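Home Energy Basics, Session 4 handout
Standby power and the always-on load
Instructor: Natália Mendes. Notes typed up by Jordan Rowbotham

Recap from last time: power = rate (watts). Energy = rate x time (watt-hours, kWh). The bill is kWh. People still mixing these up on the quiz, please reread the first two pages of Session 3.

Always-on load. What the house draws at 3 am with everybody asleep. Fridge is in there but cycles, so treat it separately. Router, cable box, clocks, doorbell transformer, anything with a remote, anything with a little brick on the cord.

How to find yours
Meter method. Read the meter before bed, read it again first thing, divide by hours. No laundry or dishwasher on a delay timer that night!! Two students did this last term and got nonsense.
Plug-in method. One device at a time through a plug-in watt meter. Slow but you learn more. Leave it on at least an hour for anything that cycles.

Worked example (Simões apartment, numbers from Nuno's log)
Overnight average came out at 45 W after taking the fridge out.
45 W x 24 h = 1,080 Wh a day, so 1.08 kWh.
x 365 = 394.2, plus a bit for the leap year he was logging in, call it 395 kWh for the year.
Multiply by your own rate. Use the rate on the bill with delivery included, not the supply line by itself.

He then tracked down 18 W of it to one shelf: old stereo reciever, set-top box, printer. Printer on a switched strip now. Set-top box stays, family vote.

Small chargers. Everybody's first guess and usually not the problem. Modern ones draw very little with no phone attached. Old heavy ones that feel warm when idle are worth measuring. Do not spend the whole exercise on these.

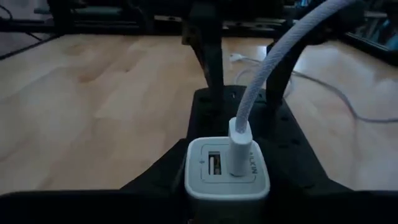
Fig. 2. USB charger in a power strip.

Power strips. A switch on the strip cuts everything downstream, so group things by when you use them. TV group, desk group. Keep the router off the switched group or you will hear about it. Never chain one strip into another. Heaters and window AC go straight to the wall.

Standby vs idle vs off. Three different things, the book blurs them.
Off: no draw, or almost none. Hard switch.
Standby: waiting for a remote or a timer.
Idle: fully on, doing nothing. Game consoles and desktop computers are the big ones here. Often many times the standby number, check the power settings menu.

Second example, do this at home. Desktop left idle at 60 W for 50 hours a week. 60 x 50 = 3,000 Wh = 3 kWh a week. What is that over a year? What if sleep mode brings it down to 2 W for those same hours? Show units on every line, I take points off for bare numbers.

Question from Aníbal: does heat from devices count as free heating in winter? Partly, yes, in a room you were heating anyway. With electric baseboard it is close to a wash. With a heat pump you still lose. In July it works against the AC. Come back to this in Session 6.

For next time
Read p. 194 and the table after it
Overnight meter reading, two nights, write down the times
List of five devices with measured watts. Watt meters are in the bin by the door, sign one out with Aurora Leitão, bring back by next session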